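### 3. Teaching the towel job

I get asked if machines can do laundry yet. Sort of! Picking up is going well, folding is hit and miss.

1. Close the fingers on one bunched fold of the white cloth in the basket. Don't go digging.

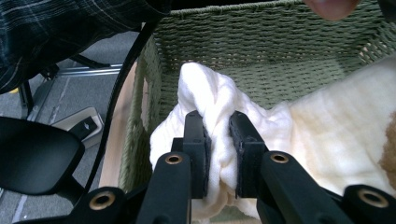

Stulmont, 09/06/2020

2. Lift slowly and carry it over to the wood surface (I count to three, Rania Abou Zeid thinks that's silly).
3. Spread it out long, then open both grippers before you start a fold.

**Note:** Ramel, our folding program, needs 40 good runs before it tries anything alone. Mine got 30 and made a lump.

**Caution:** keep your own fingers clear of the pads! 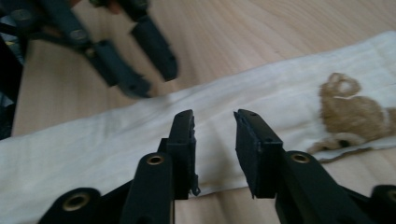 4. Fold end to end, let go, and save the run.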